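Start | Forum | Haushalt & Ordnung | Basteln | Neue Beiträge | Anmelden

Kleine Klappbox aus Kunststoff: Wie kann man Kleinteile darin gut ordnen?

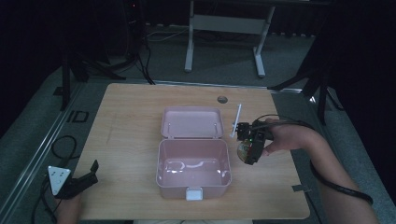 Geschrieben von Palesa Mathebula, 2023-10-21

Guten Tag an alle,

ich suche einen Rat für die Aufbewahrung von kleinen Sachen. Ich habe im Sommer mehrere Boxen aus Kunststoff gekauft, mit einem Deckel, der hinten am Scharnier hängt, und vorne einem kleinen weißen Verschluss. Die rosa Box soll für meine Perlen, Knöpfe und kleinen Kugeln sein, die ich für Weihnachtsschmuck brauche. Im Dezember haben wir in Tundinau immer einen Basteltisch für die Kinder, und bis dahin möchte ich alles sortiert haben.

Mein Problem ist, dass die Box innen keine Fächer hat. Sie ist einfach eine flache Wanne, und der Boden ist sehr glatt. Wenn ich die Box trage, rollt alles Runde auf eine Seite, und die schweren Kugeln liegen dann auf den feinen Sachen. Ich habe schon versucht, ein Stück Karton als Trennwand hineinzustellen, aber es ist nach zwei Tagen umgefallen. Kleben will ich nicht so gern, weil ich die Box später vielleicht für etwas anderes benutze.

Die zweite Sache: Der Deckel. Ich klappe ihn beim Arbeiten ganz nach hinten und lege ihn flach auf den Tisch. Ist das schlecht für das Scharnier, oder darf man das jeden Tag machen? Bei einer älteren Box von mir ist genau dort der Kunststoff weiß geworden und danach gebrochen.

Ich danke sehr für jede Antwort. Bitte entschuldigt, wenn ein Wort nicht richtig ist, Deutsch ist meine dritte Sprache.

Palesa

Lizelle Ntuli schrieb:

Liebe Palesa,

ich habe lange mit Perlen gearbeitet und hatte am Anfang das gleiche Problem. Mir hat dünner Filz geholfen. Man stellt die Box auf den Filz, zeichnet den Umriss mit einem Bleistift nach und schneidet dann innen an der Linie entlang, etwa 3 Millimeter kleiner. Halt, ich korrigiere mich: genau 3 Millimeter, ich habe es eben an meiner Schablone nachgemessen. Der Filz liegt ohne Kleber auf dem Boden, und die runden Teile rollen viel weniger. Wenn er schmutzig ist, nimmt man ihn heraus und wäscht ihn mit der Hand.

Für die Fächer würde ich keine Trennwände bauen. Ich nehme kleine Dosen mit Schraubdeckel, so niedrig, dass der Deckel der Box noch zugeht. Bitte zuerst die Höhe innen messen, sonst kauft man falsch, wie ich. Die Kugeln können lose daneben liegen, denn sie machen dann nichts mehr kaputt.

Zum Scharnier: Flach hinlegen ist nach meiner Erfahrung in Ordnung, wenn der Deckel wirklich auf dem Tisch aufliegt. Schlecht ist es, wenn er über die Tischkante hängt oder wenn man etwas Schweres hineinlegt. Meine Box wird seit Jahren so benutzt. Im kalten Keller sollte man sie aber nicht schnell aufreißen, der Kunststoff ist dort härter.

Herzliche Grüße
Lizelle

Wian Naidoo schrieb:

Kauf doch eine Box mit Fächern. Toltico hat welche, die Nummer 222 ist ungefähr so flach, wie du es beschreibst. Ich benutze sie für Schrauben.

Lungile Modise schrieb:

Ich stimme Lizelle mit dem Filz zu. Nur eine Bemerkung zu der Antwort von Wian: Die Fächer in der 222 sind fest, und für größere Kugeln sind sie zu eng. Für Schrauben sind sie bestimmt gut.

Wenn du doch Trennwände möchtest, dann schneide zwei Streifen aus festem Karton und gib jedem in der Mitte einen Schlitz bis zur halben Höhe. Man steckt sie als Kreuz zusammen, und so stehen sie von selbst. Ein einzelner Streifen fällt fast immer um, das war wohl bei dir der Fall. Die Streifen müssen links und rechts leicht gegen die Wand drücken, aber die Wand darf sich nicht biegen, sonst schließt der Verschluss nicht mehr richtig.

Ich schreibe außerdem auf ein Stück Papierklebeband, was in der Box ist, und klebe es vorne an. Es geht später ohne Reste wieder ab, wenn man nicht zu viele Monate wartet.

Kontakt | Regeln | © Forum Urno | Nach oben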